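22nd December

Slept badly and dreamed about connectors. Out of the house before I had properly agreed to it, with the robot in the back of the car and a bag of camera mounts on my lap at every red light because the foot well is where the batteries live now.

The plan, as written on the whiteboard in Fuad's confident capitals, was CAMERAS. That was the entire plan. We have two candidates for the front of the rover, the old Punent that came with the chassis and the new one from Kadell that Anqi talked us into buying, and before the break we have to tell Birhane which one we're building the next batch around. We have also got two controllers on the bench that don't agree with each other about what "straight" means, but one war at a time.

Lensa's position is that the Punent is fine. She has said so since spring and will say so at her own funeral. It's soft, I'll give her that, everything past the middle distance goes to porridge, but it wakes up when you tell it to and has never once asked for a firmware update. The Kadell is sharp enough to read the disappointment on your face and takes so long to start that I ate most of a sandwich waiting for the first image. Saron G. timed it and I asked her not to write the number down. She wrote it down.

We drove the park path because it's long and dull and has a curb, and following a curb is most of what this machine will do for a living. Punent first, out toward the far trees, flat gray light, no shadows to confuse anything. I walked behind with the stop button and the expression of someone who is definitely allowed to be there.

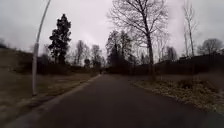
The controller question got in anyway, as it was always going to. The Wukden board holds a line beautifully until the pavement widens, and then it has a small crisis and starts drifting off in search of an edge. The homemade one (Saron W.'s, and she'd like it known that it was a weekend project) wobbles the whole way like a shopping cart but doesn't care how wide anything is. I'd rather ship the wobble. Fuad would rather ship the crisis and fix it in software, and Fuad isn't the one who has to jog after it.

We did 100 meters per run, or what the wheel encoder believes is 100 meters. I paced the same stretch out afterward and got 109 steps, which tells us something about either the encoder or my legs. Anqi said we should calibrate. Everyone looked at their shoes.

Kadell runs after that. Lovely pictures, once they came. You could pick out individual leaves, which the curb follower has no use for whatsoever, and all that detail slowed the whole pipeline down until the robot was steering by old news. Turned the resolution down to fix it, and then again, until we had something that looked a lot like what the Punent gives us at a third of the price. Lensa didn't say a word. She just zipped up her coat very slowly.

So where are we. I think Punent for steering, and the Kadell kept for the mast, where somebody might one day want to look at something and can afford to wait for it. That means two cameras, two cables and a new bracket, and I already know who's drawing the bracket. Anqi is taking it well, considering. She wants another go with the autoexposure locked and I said yes, fine, after the break.

Fingers still numb at dinner. Must remember: charge the spare pack, email Birhane before they email us, get the 2.5 mm hex key back from Fuad, who claims he never had it - it's on his key ring, I've seen it. Also buy wrapping paper.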